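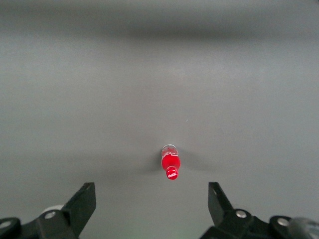

그리퍼를 고를 때 파지력부터 봐야 하나요?

벌어지는 폭과 손가락 끝 모양을 먼저 보세요. 작은 물건을 주로 다룬다면 파지력은 그다음에 봐도 됩니다.

DM으로 제일 많이 받는 질문이라 맨 앞에 답부터 달아뒀어요 ㅎㅎ 이제 쓰던 얘기 이어서 갑니다. 2지 그리퍼 비교, 타래 좀 길어요.

1/ 후보는 Curnano랑 Gokine 두 개. 둘 다 평행으로 닫히는 2지 타입이고 팔에 붙이는 플랜지 규격도 같아서 어댑터 하나로 돌려 썼어요. 볼트 길이가 서로 다른 건 조립하다가 알았습니다... 서랍을 다 뒤집었네요.

2/ 먼저 Gokine. 설명서가 친절해요. 배선도가 큼직하고 초기화 순서도 그림으로 나와 있어서 전원 넣고 첫 동작까지 금방 갔어요. 대신 열림 명령을 보내고 나서 움직이기까지 한 박자 쉬는 느낌이 있어요. 원격 조작으로 쓰면 이 한 박자가 꽤 거슬립니다.

3/ Curnano는 반대예요. 반응은 빠른데 설명서가 정말 불친절함. 통신 속도 설정이 부록 맨 끝에 있고 기본값이랑 예제 코드의 값이 달라요. 여기서 저녁 시간을 통째로 날렸고요, Ritva Eskola 님이 예전에 올려두신 메모 보고 겨우 풀었습니다. 감사합니다 진짜로!!

4/ 파지 시험은 병으로 했어요. 뚜껑, 목, 몸통 지름이 다 달라서 어디를 잡느냐에 따라 결과가 확 갈리거든요. 특히 눕혀놓으면 원통이라 손가락이 한쪽만 먼저 닿아도 굴러가려고 해요. 양쪽이 같이 닿는지 보기에는 이만한 물건이 없더라고요.

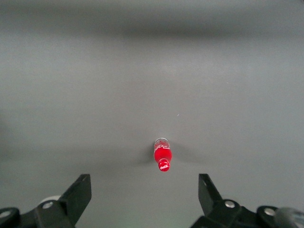 손가락 벌린 상태, 미니 콜라병은 뚜껑이 그리퍼 쪽으로.

5/ 그리퍼마다 34번씩 잡아봤는데 실패가 Gokine 쪽에서 5번 더 나왔어요. 실패는 거의 다 목 쪽을 잡을 때였고, 몸통은 둘 다 편안했습니다. 표본이 적으니까 너무 믿지는 마시고요 ㅋㅋ 저도 횟수 늘려서 다시 해볼 생각이에요.

6/ 손목 카메라 얘기도 해야죠. Meston 걸 달았는데 화각이 넓어서 손가락 두 개가 양쪽 아래에 같이 들어와요. 이게 은근히 중요합니다. 손가락이 안 보이면 물체까지 얼마나 남았는지 감이 전혀 안 와요. 외부 카메라 하나만 놓고 할 때는 맨날 바닥을 긁었어요 ㅠㅠ

7/ 단점은 물체가 작게 나온다는 거. 작은 병이나 캡 같은 건 화면에서 얼마 안 되니까 세부를 보려면 더 다가가야 해요. 렌즈를 좁은 걸로 바꾸면 손가락이 잘리고요. 저는 손가락 보이는 쪽을 택했습니다. Zinhle Mofokeng 님은 좁은 렌즈파라고 하셔서 댓글에서 한참 얘기했어요.

8/ 노출은 자동 끄고 고정 추천이요. 무광 회색 바닥에 검은 손가락, 거기에 빨간 물체가 같이 들어오면 자동 노출이 손가락 움직일 때마다 흔들려요. 학습용으로 모으는 영상이면 더더욱 고정으로!

9/ 제어기는 Masilela 보드. 최대 600Hz까지 된다고 적혀 있는데 저는 그렇게까지 안 올려요. 로그를 보니 주기를 올릴수록 카메라 타임스탬프랑 어긋나는 구간이 생기더라고요. 팔 쪽 명령만 빠르게 하고 그리퍼는 천천히 보내는 걸로 정리했습니다. 체감 차이는 못 느꼈어요.

10/ 케이블은 손목에서 한 바퀴 여유 주고 고정하세요. 여유 없이 묶었더니 손목 끝까지 돌릴 때 커넥터가 반쯤 빠졌고, 그걸 모르고 소프트웨어만 한참 의심했어요. 코드를 세 번 갈아엎은 다음에 발견함...

11/ 손가락 패드도 물어보셨는데, 지금은 기본 상태 그대로 비교한 거예요. 고무 패드를 붙이면 목 쪽 실패는 줄어들 것 같은데 그러면 그리퍼 비교가 아니라 패드 비교가 돼버려서 일단 뺐습니다. Naledi Makhubela 님이 패드 재질별로 해보신다니까 그쪽 결과를 기다리는 중!

12/ 그래서 저는 Curnano로 갑니다. 설명서 때문에 고생은 했는데 한 번 설정해두니까 다시 열어볼 일이 없고, 원격으로 몰 때 손에 붙는 느낌이 훨씬 좋아요. 처음 만져보는 분이면 Gokine이 마음 편할 거예요. 학생 실습용이면 무조건 이쪽.

13/ 설정값이랑 배선 메모는 정리되는 대로 이어서 올릴게요. 혹시 Masilela 보드에 다른 그리퍼 물려서 쓰시는 분 있으면 전원 어떻게 나누셨는지 알려주세요. 지금 멀티탭이 좀 무섭습니다.

2024. 8. 28.

검색어를 입력하세요 검색

최근 글
손목 카메라 브래킷 다시 뽑은 이야기
2월에 산 중고 로봇팔, 관절 청소하기
Busisiwe Nkosi 님 타래에 달았던 답글 모음
그리퍼 볼트 정리함 공유

이 사이트는 더 나은 이용 환경을 위해 쿠키를 사용합니다. 동의 설정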